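Joo footpath set: data card

Maintained by: Skarnine footpath inspection group
Contacts: Reshma Lekota (data), Callum Heywood (field operations)
Release: 4

Summary

The Joo set holds forward-facing camera recordings made by a small wheeled robot driving along public footpaths. It was collected so that part of the walked footpath survey could be passed to a machine. The survey lists joints, cracks, loose material and grass growing over the path edge. Before release 1 all of this was done on foot by inspectors with a tablet and a measuring wheel.

The set contains 527 clips. Each clip is one uninterrupted stretch of driving between two stops. Stills in this card are single frames from one residential route, with open grass on one side and a road on the other.

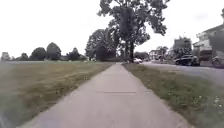 Figure 1. Footpath between mown field and roadside verge, overcast sky. Motion blur in the near grass.

Collection

The robot was driven by an operator walking behind it, using a hand controller. No clip in this release was driven autonomously. Operators kept to the middle of the path where they could and stopped for anyone coming the other way. Stops are not included in the clips.

Operators were drawn from the existing inspection crew. Tamsin Henare and Oğuzhan Kılıçarslan drove most of the routes and wrote the first version of the labelling guide, which follows the wording of the paper survey form. Cameron Pirihi maintained the camera mount and replaced it once, in March. Clips from before and after the change carry a different value in the field mount_rev.

Labels

Labels are given per frame, at 5 frames per second:

joint — straight line between slabs, formed when the path was laid
crack — any other line across or along the surface
debris — leaves, stones, litter
edge_growth — grass or weeds over the path edge
junction — another path or driveway meeting the footpath
unsure — labeller could not decide

A frame may carry more than one label. Joint and crack are the pair most often confused. Where the two labellers disagreed, the frame went to a third person from the inspection crew, and if the matter was still open it was marked unsure. Do not merge unsure into crack; release 2 did so and the counts were of no use to the crews.
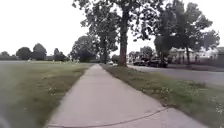
Figure 2. Dark curving line across the near slab, joint or crack. Concrete apron to the lower right.

Effect on inspection work

The walked survey had 6 inspectors. The same people are still employed. Two drive the robot, two check labelled frames at a desk, and two go out to measure whatever the desk has passed on. The roles change over every month. This was asked for by the inspectors, who did not want anyone to be at the desk permanently.

The main gain is that fewer notes are taken while standing at the kerb. The main loss is incidental reporting. An inspector on foot would note a leaning post or a blocked drain without being asked, and the label list has no place for either. A free-text field, operator_note, was added in release 3 to recover some of this. It is filled in unevenly, and operators report that it is hard to type while driving. 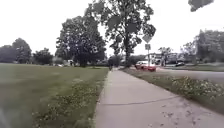
Desk checking is also more tiring than was planned for. Sessions were first set at a full morning and are now limited to ninety minutes, followed by other work. Heywood's field notes on this are kept with the release and should be read before anyone sets up a similar desk. Pay grades were reviewed after the second release and left unchanged. The question of whether driving the robot counts as plant operation is still open with Asico, the contractor for the northern routes.

Known limits

The near edges of the picture are often smeared at driving speed, so edge growth close to the robot is under-reported.

Depth and width cannot be measured from these frames. A crack label means that a person should look, and no repair should be ordered from it.

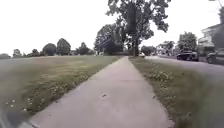 Small marks on the surface are the least reliable part of the debris label. The camera gives no help in telling a stain from something lying on the slab, and the labelling guide asks for debris only where the object has a clear outline. The dark spot on the lower half of the path in the frame from this route could be a stain, a pebble or a bit of debris, and is the sort of mark that belongs under unsure. The tufts over the right-hand edge are a plain case of edge_growth.

The robot's own body may enter the lower left corner. Mask this corner before training.

Use

The set may be used for research and for training inspection staff. It must not be used to measure the output of individual operators. Operator names are not stored with the clips, and the Humach viewer, which the desk uses for checking, has its per-user timing switched off.

Corrections to labels should be sent to Reshma Lekota with the clip number and frame number.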